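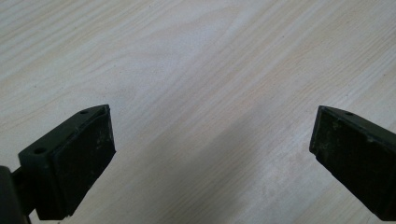 Table first. Esi had said that on the phone, twice. Sell the table first, the rest will go on its own.

So Lamduan wiped it down again. Pale wood, the grain running off slantwise like rain on a train window. Smooth. Seventeen years of dinners and hardly a mark, because her mother had kept a cloth on it, and then a plastic sheet on the cloth, and then mats. They'd never once eaten off the actual wood.

The man from Gittins was due at four. Ten to now. Kettle on, kettle off, no time. Box of plates out to the hall. Box of god knows what out to the hall. Where was the tape.

Phone. Esi.

"Has he been?"

"No."

"Don't take less than 200."

"I know."

"He'll say 100. He'll suck his teeth and say 100."

"I know, Esi."

She put the phone in her pocket and sat down, just for a second, in her father's place, which she had never done. You got the window from there. And the door. You could see who was coming in and what sort of mood they'd brought with them — so that was how he always knew.

She laid both hands flat. The homework place was over there, by the wall. The arguing place, the place Uthai sat the night he told them he was going to Trutlow for the job and wouldnt be back for New Year. Mum had got up and straightened the mats. All of them, one by one, and nobody said a word till she'd finished.

Bell.

Américo Veloso, it said on his jacket. Big coat, wet shoes, in a hurry as well. He walked round it once. Bent down, looked underneath, knocked on it with a knuckle.

"Nice," he said. "Clean. You never use it?"

"Every day."

He sucked his teeth. "I can do 100."

She had the number ready. She had it in her mouth. Two hundred, not a penny less, the van was booked for five and the new place had a kitchen you couldn't swing a tea towel in.

"Its not for sale," she said.

"Lady, you rang us."

"The chairs are. You can have teh chairs."

He looked at the chairs. He looked at his watch.

"Twenty," he said.

"Fine. Take them. Not that one."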